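# In praise of the plain white office

I have worked in handsome rooms. One of them had a ceiling painted the colour of aubergines, and another (this was in my Verhoeven days) had a wall of moss that needed its own humidifier and shed on the printer. I was happy in both of them for a fortnight. The room I have loved longest is a white-walled office in Plutcombe, and I'd like to make the case for it, and for all its cousins up and down the country, before somebody paints them sage green.

It started in September, when Willy Van Wijk handed round a booklet from a design firm called Wandden. The booklet was lovely, I'll give it that. Thick paper! It proposed "zones of feeling" for offices of our size, with a terracotta wall for meetings and a deep blue one for concentration, and a price at the back of 3,000 for the lot, furniture not included. Willy was all for it. Ans Michiels asked whether the blue wall would make her concentrate if she sat facing the other way, and the conversation got rather lively after that.

My own view is that a working room should be the quietest thing in it. People bring so much colour in with them — coats, folders, lunch, the awful mugs — and a white wall lets all of that get on with being itself. Walk past any office late in the afternoon and look at what the light does on a bare white wall. It goes cream, then nearly pink, and then that soft grey that tells you to think about the bus. You don't get that on terracotta. Terracotta is terracotta at nine in the morning and terracotta at five.

And then there is wood, or at least the look of it. I'm not a snob about this. Give me a light brown surface with a bit of pattern running along it and I don't much mind whether it grew in a forest or came off a roll. Against white it warms everything up. A little strip of it is enough, the way a little butter is enough (well, nearly enough). 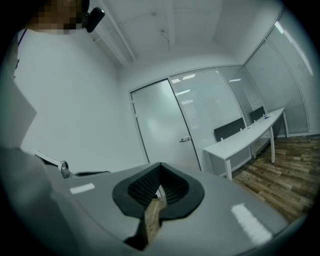
*White wall, grey in front of it, and a narrow strip of light brown wood pattern.*

Grey gets a bad name too, and I'd like to stick up for it while I'm here. The Wandden booklet called grey "the colour of giving up", which made me cross for most of an evening. Grey is slate, pigeons, good wool, the sea at Grulletus where my aunt kept her caravan! It sits next to white without arguing and it makes black look properly black. A soft grey cloth with a few folds in it has more going on than any feature wall I've met, if you'll look at it for longer than a second.

Willy's best argument, and I have tried to be fair to it, is that visitors remember a colourful room. He's right. I remember the moss. But we have perhaps 2 visitors in a good month, and the rest of us are there every morning with our shoes under the desk. I would far sooner have a room that is kind to the people who use it than one that makes an impression on a man delivering toner. His other argument is that white shows the marks, and here I part company with him entirely, as I'm fond of marks. There's a scuff at chair height by my place that I could draw from memory. When it gets too much, you buy a tin of white, any white, and spend a cheerful hour with a roller. Try touching up a deep blue called Midnight Resolve three years after they've stopped making it.

If there is money to spend, and I gather there is 2,000 left over from the carpet business, I'd put it into decent blinds and a chair for Ans that doesn't sink. A better lamp in each corner as well. Lamps are wonderful on white walls, far better than on anything darker, and you can carry them about until the room suits you. I moved mine twice last winter and felt like I'd been given a new job.

Willy has agreed to live with the white until spring. He has, however, bought an orange wastepaper bin, and I have to say it looks marvellous.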